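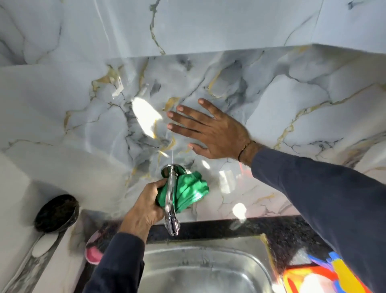 Publications > Household Manipulation > Marik Kit Review > Section 4

Last updated: November 24, 2019

4. Wiping around fixed fittings

4.1 Why taps

The Marik kit is sold as a pair of light arms with padded grippers, a camera head and a library of ready-made household routines, and of all those routines the one we most wanted to try was the tap clean. Flat worktops are well covered in earlier work and the kit does them nicely, as Section 3 showed. A tap is a different matter. It sticks out from its surroundings, it is curved in some places and square in others, and the cloth has to go round the back where no camera can follow. People deal with this using both hands. In Figure 4 the left hand holds a wall-mounted chrome tap through a bunched green cloth, while the right is spread flat on the marble-patterned tiles above it. We take a posture like this as our model for the two-arm routine: one contact that works, and one that can steady the body and give it a fixed point to push against. The same figure shows why we chose polished surroundings for the harder half of our tests, as a patch of glare sits right beside the fingertips and hides part of the veining.

4.2 What comes in the box

Davside, who make the kit, supply the tap clean in two versions. The one-arm version holds the second gripper clear of the work. The braced version, which is switched off when the kit arrives and has to be turned on in the settings file, presses the second gripper's pad against a nearby flat surface and holds it there with a light, steady force. Both share the same cloth grasp. The gripper takes up the cloth at its middle, lets the corners hang, closes around the spout and then works back towards the wall in short twisting strokes.

We were pleased with how open the routine is. Every stroke is a plain text entry with a start, an end, a force limit and a time limit, and a new entry can be added without touching the rest. Gwendolyn Nakamura wrote our squared-spout variant in an afternoon, and it ran on the first attempt! The manual is less good. The page on force limits gives its values in one unit and its worked case in another, and we lost most of a morning to that.

4.3 Set-up

All trials were run in the Phùng test kitchen, a room with removable wall panels and a plumbed sink unit that can be moved to suit. We fitted 14 taps in turn, some rising from the worktop and some coming out of the wall, and used two sets of panels, one matt and one polished with a printed stone design. The cloth was of the same make throughout. Before each trial a thin band of washable marker paste was painted round the spout and on the flange where the tap meets its base, and the share of paste removed was taken as the score. Water was kept off for the whole series.

The arms were fixed to the Zosotov trolley described in Section 2.3. This matters for what follows, as the trolley is lighter than the stand that Davside recommend and it gives a little when pushed. We kept it on purpose. A household will want to wheel the kit from room to room, and a review done on a heavy stand would flatter the one-arm version.

In total we logged 3,483 strokes. Of these, more than 800 were made with the cloth at the flange, where it is bunched up most and where the gripper has least room to turn.

4.4 Results

On the open part of the spout the two versions can hardly be told apart. Both clear the paste well, both follow a round spout smoothly, and both leave a narrow line along the edges of a squared nozzle unless the variant from Section 4.2 is used. We would happily run either.

The flange is where bracing earns its place. With one arm, the trolley rocks back a little at each push, the cloth slides and the stroke ends short of the wall. With the second pad pressed to the panel the push goes where it is meant to go, and the strokes look calm and even - a real pleasure to watch after so many short ones. The braced version scored higher at the flange on every tap except two, both of which stood so close to a side panel that the second arm had no comfortable place to rest.

Polished panels caused most of the stops. The kit picks its bracing point from the camera head's depth reading, and a bright reflection can leave a hole in that reading. When this happened the routine either chose a point further off, which was fine, or gave up and asked for help. It never pressed on a point it could not measure. We think this is the right choice for a kit that may be used near glass or loose tiles, though a second look from a slightly different angle would have settled many of the stops. Moving the lamp cleared 9 of them on the spot.

Cloth handling was better than we had expected from the sales sheet. Dropped cloths were rare, and the kit noticed each one by the change in grip width. What it does not notice is a cloth that has turned so that a bare part of the gripper is rubbing on the chrome. The pads are soft and we found no marks, but an owner with a new tap would be right to worry, and we would like to see a check for this added.

4.5 Remarks for buyers and for further work

Our advice is to turn the braced version on from the start, and to spend the first session letting the kit learn which walls it may lean on. The force limit can stay at its factory value for tile. For painted board we halved it.

Two things are left open. We did not test taps with a pull-out hose, which move when held and will need a different grasp. We also did not try crowded sinks, where bottles and sponges stand between the arm and the wall. Davside plan a new routine library for December, and we hope to repeat the flange trials with it on the same trolley and the same panels. Stroke logs and the squared-spout variant are listed in Appendix B.

Contact the authors | Copyright Household Manipulation review group | Back to top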